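Dodwood laundry room reopens with folding counter and color-coded bins

August 27, 2018

The shared laundry room at the Dodwood apartments in Nidodport is open again after two months of work. Residents on both sides of the courtyard can use it with the same keys as before. The entrance from the parking lot is still locked while the new door is painted, so for now the way in is through the mail room.

The room had not been updated since 2011. The old folding table had a split along one side that snagged knitwear, and it was taken out in January. Until the work began, most people carried their washing back upstairs and folded it on the bed or the kitchen table.

The washers and dryers are the same ones and have gone back to their old places along the window wall. The floor drain has been replaced. Mancuso, the contractor, also moved the light switch to the inside of the door, a change residents had asked for more than once.

The largest part of the budget went into places to sort and fold. The total for counters, shelves and bins came to $3,496, paid from the building fund. Wemora, the management company, said rents and the price of a wash will stay as they are through the end of the year.

Bins sorted by color

Plastic bins are now kept on the shelf by the door. The idea is simple: red things go in the red bin, and so on, until there is enough for a load. Bins may be carried to the folding places but should go back on the shelf afterward. Anything left in a bin overnight will be moved to the lost and found cupboard, where it is held for two weeks.

Residents are asked not to put wet swimsuits or muddy clothes in the bins. A hook rail for those is planned next to the sink.

Room to spread things out

The new surfaces are speckled, in an off-white with gray, tan, brown and pale blue-green chips, and have walls at the back and sides so that small items do not slide off behind. Large pieces such as throws and tablecloths can be laid out and smoothed before the first fold. A notice by the door suggests starting with the largest piece and leaving socks and washcloths for the end.

A green cloth laid out on the speckled surface, with the red bin and a red cloth at the left.
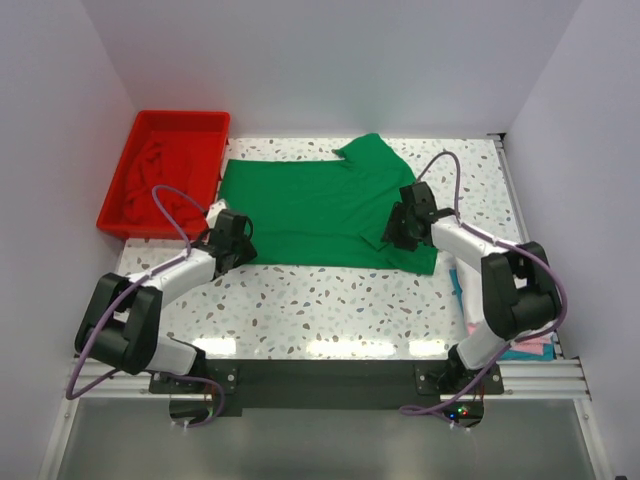

Hours and keys

The laundry room is open from 7 a.m. to 10 p.m. The last wash should be started by 8:30 p.m. so that the dryers are finished before closing. Replacement keys can be picked up at the Wemora office in Nidodport during office hours, and the deposit is unchanged.

The sign-up sheet for machines is back on the wall next to the mail room. Each household may book two slots a week. Slots not taken up within 15 minutes are open to anyone.

Painting of the parking lot door is expected to be finished next month.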